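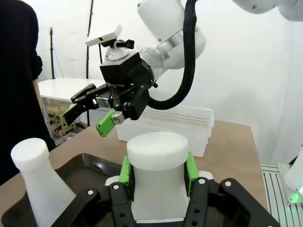
Why Does a Flask Have Such a Funny Shape?

Have you ever wondered why scientists don't just use ordinary cups? You could mix salt and water in a mug, after all, and it would dissolve perfectly well. But if you visited a laboratory you would see bottles and flasks in all sorts of shapes, and every one of those shapes has a job to do.

Let's start with the one that looks a bit like a volcano, or a witch's hat with the tip snipped off. It is wide at the bottom, has sloping sides, and gets narrow at the top. Its proper name is the Erlenmeyer flask (say it like this: UR-len-my-er), and lots of people call it a conical flask, because a cone is just the shape it's made from.

Now, imagine you are stirring a drink by swirling it around in a big open bowl. What happens? It slops over the side and goes all over your socks! In a conical flask, the liquid climbs up the sloping walls, and the walls lean inwards, so they guide it gently back down to the middle. You can swirl away quite happily and keep your socks dry. The wide bottom helps as well, as most of the weight sits down low and the flask is harder to knock over.

The narrow neck is useful too. You can pop a lid on it, which keeps dust out and stops the liquid slowly drying away into the air. Some flasks are glass and some are plastic. A cloudy plastic one lets you see roughly how full it is, even if you can't see every little bubble.
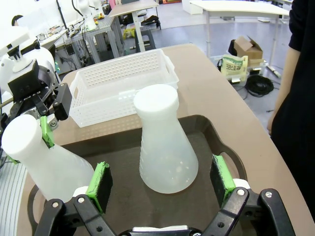 Bottles are different again. A bottle usually has straight sides, like a tin of soup, and it is made for keeping things in, while a flask is made for mixing things up. Straight sides mean that bottles can stand close together on a shelf without wasting much room, and they are easy to wrap your fingers around when you want to pour.

And then there are the humble helpers, the tray and the basket. A tray with a raised rim is a little like the edge of a bathtub — if something spills, the rim holds it in and the table stays clean. A basket with holes in its sides does the opposite job. Put freshly rinsed bottles in a holey basket and the air can get in all around them, so they dry much faster than they would in a closed box.

Try it yourself

You will need an empty plastic drink bottle, a bowl, some water, a few drops of food colouring and a baking tray with a rim. Ask a grown-up before you start.

1. Put the baking tray on the table. Everything happens inside the tray!
2. Pour the same amount of water into the bowl and the bottle, add a drop or two of colouring to each, and put the lid on the bottle.
3. Swirl the bowl gently. Now swirl the bottle.
4. Which one mixed the colour best? Which one made the bigger mess?

My own family tried this 4 times one rainy afternoon in September, and I'm afraid our tray was quite blue by the end of it.

Written by Ilídio Bragança for curious readers aged 7 and up.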